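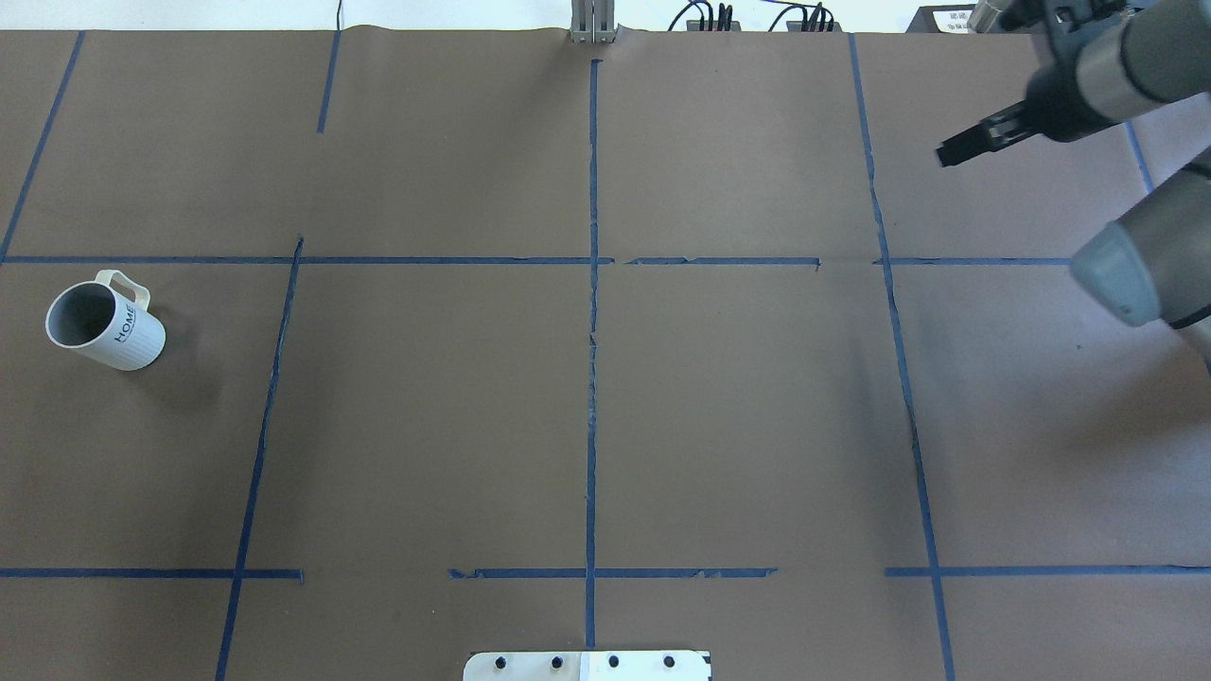

Blue tape on brown paper at the Kircombe open day.

The Kircombe Library Association holds its board open day every March, and this year I drove over from Clandmont to find out what a board does when members are allowed to watch. I had been asked to consider running for a seat. Loretta Kincaid, the outgoing chair, told me on the phone that watching one meeting would settle it either way.

Sign-in was at 9:15. I got a name badge, a muffin and a folder with 40 pages in it, most of them bylaws. The association has 3,196 members on the books, and 363 of them voted in the last board election. Loretta read both figures aloud in the same cheerful tone and moved on to parking.

The morning session was the liaison reports. Each board member looks after two or three working groups, and each gets five minutes, timed by Jagadeesh Kotian with a kitchen timer shaped like a hen. Lavanya Sastry had the teen services group and the awards jury, and used her five minutes well. The man after her spent four of his on a dispute over whether a jury may meet by phone. It may – the bylaws were amended for this two years ago, and he had seconded the motion.

Lunch was soup. I sat with Meenakshi Fernandes, who is in the second year of a three-year term, and asked how much time it takes. She said six hours a month, then thought about it and said ten. Travel to the two in-person meetings is paid, provided you can work Nullwood, the expense system. She still has a train ticket in there from her first fall.

In the afternoon we got the budget. The scholarship fund stands at $2,866, and there was a long talk over whether to give one award or two. Beatrice Mwaipopo wanted two and had the arithmetic to back it up. The vote was put off until June so that people could read the arithmetic.

We finished at 3:40, ten minutes late, and the hen went off twice more while we stacked chairs. Nomination forms are due at the end of the month. Mine is filled in except for the personal statement, which has a limit of 200 words and so far has eleven.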